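Storage and Reach in a Shared Kitchen Corner
Final report, Household Design Studio
Anahera Doolan and Sándor Szekeres
8 October 2018

Background

Our project started in June with a simple complaint. In the shared kitchen at Skanmont, the student residence where both of us live, the corner table by the microwave had turned into the place where everything was put down. Dried food, bowls, fruit and utensils all ended up on it. People who cooked there told us they spent more time moving things than cooking.

The assignment asked for a change to a real room that could be made without building work and for less than 300 dollars. We chose the corner because it is used every day and because the residence office agreed to let us rearrange it for 14 days.

What we wanted to find out

We had two questions. The first was whether dried foods are used more when they are kept in clear jars at the front of a table. The second was whether utensils are put back more often if their holder stands on the table and not in a drawer. The drawer in this kitchen is under the sink and sticks when it is opened, so most people had stopped using it.

Method

Before changing anything we interviewed residents on the second floor and drew a plan of the corner as it was. Sándor made the plan and Anahera did the interviews. We then took everything off the tables, washed the cloths and threw out food that was past its date, with the owners' permission.

Foods in bags went into jars. We bought the jars from Flalis, a secondhand store on McIntyre Street, so the lids do not match. This did not matter for the test. Jars with no label were marked on the lid where the owner wanted it. A few residents preferred to leave theirs plain.

The utensil holder was placed at the front, within reach of a person standing at the table. The microwave stayed where it was because of the outlet. We asked residents to use the corner as they normally would and to write in a notebook when something was in the way or could not be found.

Results

The jars worked better than we expected. Goji berries came up in the notebook more than any other food, mostly from people who had not known they were there and asked whose they were. Two residents began adding them to oatmeal. The fruit was also eaten faster, although the season may explain part of that.

The utensil holder gave a mixed result. Chopsticks were put back in it. Larger utensils were left in the sink as before, and one resident wrote that the holder tips over when a ladle is put in it. We tried a heavier holder on the second weekend, but it took up too much of the table and we went back to the first one.

The main problem was depth. Anything behind the front row was forgotten. Bowls were hard to lift out without moving a jar first, and the squash had no good place at all. It was moved every day by someone and always came back to the rear of the table.

Residents also disagreed about the cloths. Some wanted them removed because crumbs collect in the folds. Others said the corner looked cold without them. We left them on, and the notebook shows no complaint about them after the first week.

Costs

We spent most of the money on jars and a smaller part on a notebook, labels and cleaning supplies. Nutanine, the residence's food co-op, lent us the scale we used for portioning. The total stayed under the limit.

Recommendations

We suggest keeping the jars and the small holder. Bowls should move to the shelf over the sink, which would free the back of the table for large vegetables. If the residence replaces the table, a shallower one would suit this corner better. The drawer should be repaired in any case.

A longer test would be needed to know if the habits last. The residence office has asked us to leave the corner as it is until the end of the semester, and the notebook will stay there for comments. 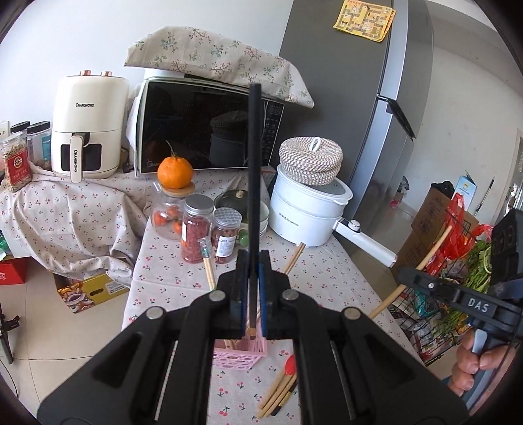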